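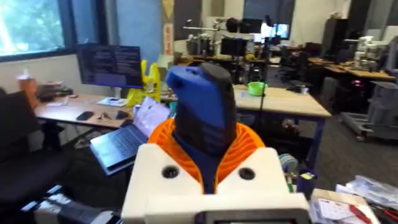
Figure 1. Wrist and gripper in the shared lab, with the worktable to the right.

2026-06-06 | By the Lindqvist project group
3 min read

Working Rules for Shared Arm Benches: Project Report

1. Purpose

The Lindqvist project set out to write a short set of rules for student benches where robot arms handle small objects under human supervision. The existing lab handbook at Landia covers electrical safety and booking. It says little on bench layout, held objects, or what to record when a run is stopped. Our draft covers those three points and was tried over one term.

2. Method

We reviewed the bench logs held in Stakusent, the lab's booking and logging tool. The logs contained 890 runs, of which 53 had been stopped by the operator. Each stop was read by two group members and assigned a cause. Stops with no written cause were kept as a separate class and were not guessed at.

3. Draft rules

3.1 Hand tools are put away or moved to the far side of the table before motor power is switched on.

3.2 Only objects named in the run sheet may lie within reach of a gripper. Storage boxes and spare parts stay at the far edge.

3.3 Cables at the arm base are routed along the near edge and checked at each change of operator.
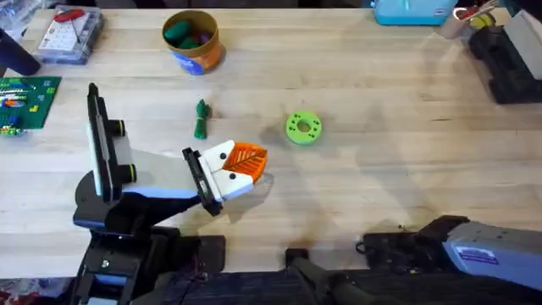 3.4 An object held in a gripper is treated as a live load. The operator opens the gripper by command – never by hand – and waits for the arm to stop before reaching in.

3.5 On benches with two arms, one person has the stop button and has no other task during the run.

3.6 Every stop is logged with a cause, even if the run is resumed at once.

4. Results

After the draft came into use, 678 further runs were logged, with 6 stops. Every one of them had a written cause. The stop rates should be compared with care, as the second set of runs used slower speed limits – a change made by the lab and outside our control.

5. Open points

Rule 3.2 was the hardest to apply. Operators disagreed on what "within reach" means for an arm whose joint limits are set in software. The Stustasia bench will be marked with floor and table tape in August, and the rule will be reworded to refer to the tape line.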